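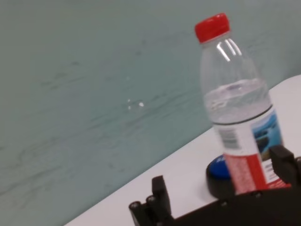
饮用水瓶的标签区为什么通常做成直筒段?

直筒段各处直径相同,矩形标签绕瓶一周后上下边缘仍与瓶轴垂直,搭接处能够对齐。若瓶壁带锥度或双向曲率,矩形标签会起皱、翘边,需改用扇形标签或热收缩套标。

包装结构基础 第二单元讲义
瓶体、瓶盖与标签的外观分区
编写:Jaruwan Saithong

一、本单元范围

本单元以小容量饮用水瓶为对象,讨论从外部能够观察和测量的部分:瓶口与瓶盖、瓶肩、标签区、瓶底,以及液面与这些部分的相对关系。树脂牌号、注坯工艺和水处理不在本单元之内。吹塑工艺见第四单元,届时将回到本单元的分区名称,请保持术语一致。

二、分区名称

自上而下分为五区。

盖区:瓶盖外轮廓所占高度。螺旋盖侧面的竖向防滑纹属于盖区,防盗环单独记录。

颈区:支撑环以下至瓶肩起点。部分瓶型颈区很短,可与肩区合并记录,但须在备注栏写明。

肩区:直径由颈部过渡到瓶身最大值的部分。肩区形状影响顶压强度,也影响灌装时液流沿壁铺开的方式。

标签区:标签实际覆盖的高度。注意与“可贴标区”区分,后者由瓶身图纸规定,一般略高于标签本身。

底区:标签下沿至支承面。底区常设加强筋,瓶底中心内凹,使支承面落在外圈。

作业中常有人把标签区以上全部写作“瓶颈”,这种写法不予给分。

三、液面与余隙

灌装后液面以上的空间称为顶隙。未开启的瓶子,顶隙由灌装工位设定;开启过的瓶子,液面高度只反映剩余量,不能用来评价灌装精度。仅凭外观判断不了瓶子是否开启过时,表中填“状态未知”,顶隙一栏空置。

读液面时视线与液面等高,取弯月面最低点。俯视读数偏差较大,在肩区尤其明显,因为该处截面随高度变化,相同的高度误差对应不同的体积误差。标签区为不透明印刷时,液面一旦降到标签上沿以下,便无法从正面读取,须转到标签接缝侧或改用称重法。

称重法的条件:样品在 20 摄氏度环境下放置至温度平衡,擦干外壁,分别称取整瓶质量和空瓶带盖质量,两者之差按该温度下水的密度换算为体积。

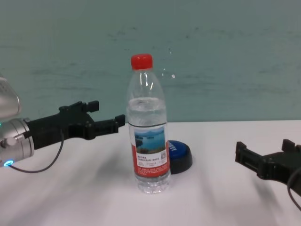 标签版面的分配首先取决于信息的强制程度,其次才是装饰。强制信息一般包括品名、净含量、生产者信息和执行标准等,具体项目以销售地现行规定为准。装饰图案可以占据视线最先落到的位置,但不得挤占强制信息所需的面积。红盖样瓶的处理属于较常见的上下分层:标签上部放一幅湖面与绿岛的小风景图,右下方为黑白二维码,其下是白底上的深色中文小字,最下面的红色带内再排数行白色细字。风景图的蓝绿两色与标签的红色反差明显,二维码则落在另一块黑白区域,三者之间不必再用线框隔开。画版面分析图时,只需画出各块的外框并标注“图”“码”“文”“底色”,图案内容不用临摹。

四、印刷对比度

深字白底与白字红底的印刷难度不同。前者是在空白处着墨,笔画略有扩张仍能辨认;后者为反白字,四周油墨向笔画内扩张,细笔画容易被填没。字号相同时,反白字的笔画应适当加粗,笔画密集的汉字更应如此。

二维码须保留静区。静区内不得有底纹、文字或裁切线。码放在曲面上时,码宽相对瓶径越大,两侧模块的压缩越明显,识读率下降。一维条码在小直径圆柱上宜采用梯形放置,即各条与瓶轴垂直、沿高度方向排列,以减小曲率的影响。课堂练习中遇到竖向印刷的条码,先记录方向,再判断瓶径,顺序不要颠倒。

五、搭接与定位

环绕式标签首尾相叠处称为搭接。Zendholm 练习瓶的图纸给定搭接宽度 8 毫米,测量时沿标签上、下沿各取一点,两点读数之差用于判断标签是否歪斜。搭接位置宜避开主展示面,也不得压住条码或二维码。

本单元练习假定批量为 3,000 瓶,抽样方案另发,不要自行按比例抽取。外观缺陷按下列名称登记:

歪标:标签上沿与瓶轴不垂直。
翘边:标签边缘与瓶壁脱开。
气泡:标签与瓶壁之间有封闭空隙。
皱褶:标签面上有连续折痕。
错位:整张标签高于或低于图纸位置,自身仍端正。

歪标与错位可同时登记。皱褶穿过二维码的,另在“识读”栏注明扫描结果。

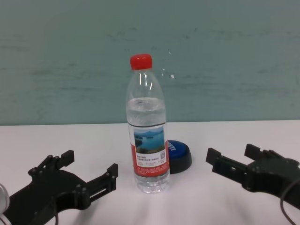
瓶底的加强筋通常与标签下沿保持一段距离,标签不应爬上筋的起伏处,否则下沿受力不均,搬运后容易翘边。检查这一距离时可从侧面直接观察,透明底区不需要借助任何工具。红色标签带的下沿以下,瓶壁仍是透明的,带筋的瓶底直接落在白色台面上,标签区与底区的分界因此清楚,适合作为画分区图的练习对象。透明壁上的竖向高光沿曲面分布,画图时不要误作筋线;筋线随瓶壁起伏,高光则会随观察角度移动,把瓶子转动少许即可区分。浅色台面上透明底的轮廓往往偏弱,可在瓶后立一张深色卡纸,再描外形。

六、瓶盖

瓶盖颜色不作为水种或品质的依据,只作为产品系列的识别标记。登记颜色时写通用色名,不写“亮红”“正红”一类词语;需要精确描述时附色卡编号。

盖侧防滑纹的记录项为方向、起止高度和间距。开启扭矩用扭矩仪测定,夹具夹持瓶身直筒段,不得夹在肩区。每只瓶只取第一次开启的数值,重新旋紧后的读数另列,不与首次数值混算平均。Ovelow 夹具的橡胶垫磨损后会打滑,打滑时的读数作废,并在表中写明样品编号。

七、作业

1. 任选一只透明饮用水瓶,绘制正视分区图,比例自定,标出五个区及液面位置。液面被标签遮挡的,用虚线表示并注明测定方法。

2. 绘制标签展开图,标出搭接位置。不允许揭下标签,展开长度用软尺沿标签中线测量。

3. 用不超过一页的篇幅说明反白字与正常字在该标签上的分布,并指出最小可辨认字所在的位置。观察距离须写明。

4. 计算题:已知整瓶质量、空瓶带盖质量和温度,求水的体积,保留到毫升。数据表随第 13 号附页发放。

图纸用铅笔完成,尺寸线不得与轮廓线共用。第 2 题若选用收缩套标的瓶子,需先与助教确认,此类标签没有通常意义上的搭接。

读者评论

Rigoberto Beltrán
第三节的称重法能不能补充一句空瓶怎么处理?我倒空后瓶壁总挂着水珠,两次称量差了不少。

Jaruwan Saithong
倒置沥干后再称,必要时用干燥空气吹一下内壁。盖子内侧也要擦。

Getsemaní Huerta
我选的瓶子肩部和瓶身一路都有筋,找不到颈区和肩区的分界,最后按直径开始变大的位置画了,备注里写了合并。这样可以吗?

Jaruwan Saithong
直径开始变大的位置就是肩区起点,能量出来就分开记录,不用合并。请改备注。

Jacinto Robles
附页的表头把“标签区”印成了“可贴标区”,第 4 题用不到,但做第 1 题的人可能会抄错。

Maricruz Barajas
软尺沿中线量那一步,瓶子最好装着水量,空瓶一勒就变形。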